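Ticket: wrestling club entries missing from the draw
Opened by Alina Oprea, 7/13/21

Hi all, I've put 24 juniors into Velar for the Zasmont Open and two have dropped out of the 48 kilo draw! I've logged out, tried my phone, the lot – still gone. Weights are all saved.

Update: Ivar refreshed the list and one came back.

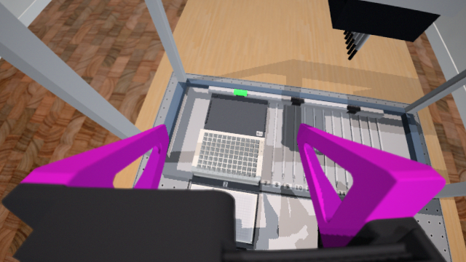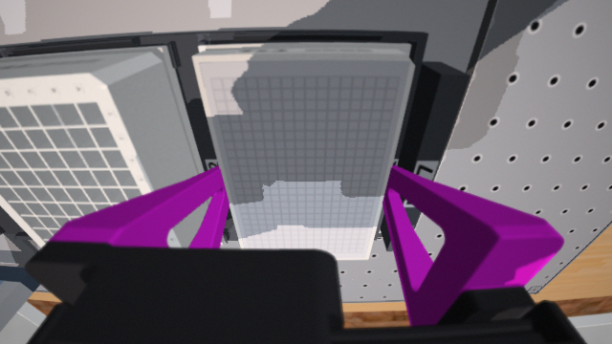
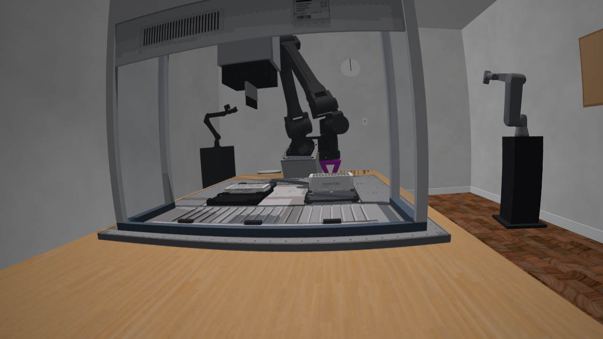 Can I add the last lad by hand?
Use the late entry form, and the draw will update overnight.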